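From: Corina Bühler
To: Firneo listeners' list
Subject: Re: Names in the Kobori credits

Bronisława Zieliński wrote:

> I have been going through the sleeve notes for the first two Kobori
> records and the bass player is down as "Arto Hay" on one and as Haruto
> Arai on the other. Same person? Also, does anyone know where the name
> Firneo comes from? My brother says it is a village. I can't find it on
> any map.
>
> Bronisława

Yes, same person. He was Arto Hay for the first record only. The label at the time, Vostside, had a habit of shortening people's names for the sleeve, and he wasn't asked. When the record was reissued they offered to put it right and he said to leave it, as people had already bought 2,000 copies with the other name on and he didn't want anyone thinking there had been a change in the line-up. From the second record onwards he is under his own name everywhere, apart from one radio listing in December which went back to the old one. I have the cutting somewhere.

Firneo is not a village. Kimie Noguchi made it up for her solo recordings before the band started. She told the fanzine that she wanted a word with no meaning in any language she could ask about, and she tried it on everyone who came into the shop where she was working. The first choice was Brarport, which she dropped after a week when a customer asked her for the ferry times. There are 200 cassettes with Brarport on the label, or there were. I have number 74. The 691 written on the back of mine is a catalogue number and has nothing to do with the size of the run, whatever the auction sites tell you.

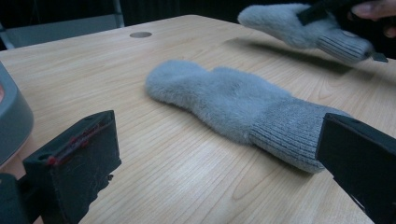
The other name that causes trouble is Zixuan Zheng's. She is credited in full on all the records but the posters for the spring tour have her as "Z. Zheng", and at least two reviews took this to be a new drummer. It was only a matter of space on the poster. She did think about a stage name early on and the one the others liked was Mitten, after the grey sort with a furry hand and a ribbed cuff, which she wore to every rehearsal that first winter because the room had no heating. She played one show as Mitten and then went back to Zixuan. Her reason was that people shouted it at her between songs. If you have a set list with Mitten on it, it is from that show and no other, and I would like a scan.

On your brother's map, there may be some confusion with the sleeve of the second record, where Firneo is printed over a drawing of a coastline. The drawing was done for the sleeve and is not of a real place.

I am still trying to put all the credits in one file for the list. What I am missing is the backing singers on the second side of the first Kobori record. They are given by first initial only, and I don't want to guess. If anyone has the lyric sheet that came with the early copies, could you look at the bottom of the page and tell me what it says there? Mine was lost in a house move.

Please send scans to me and not to the list, as the list strips attachments.

Corina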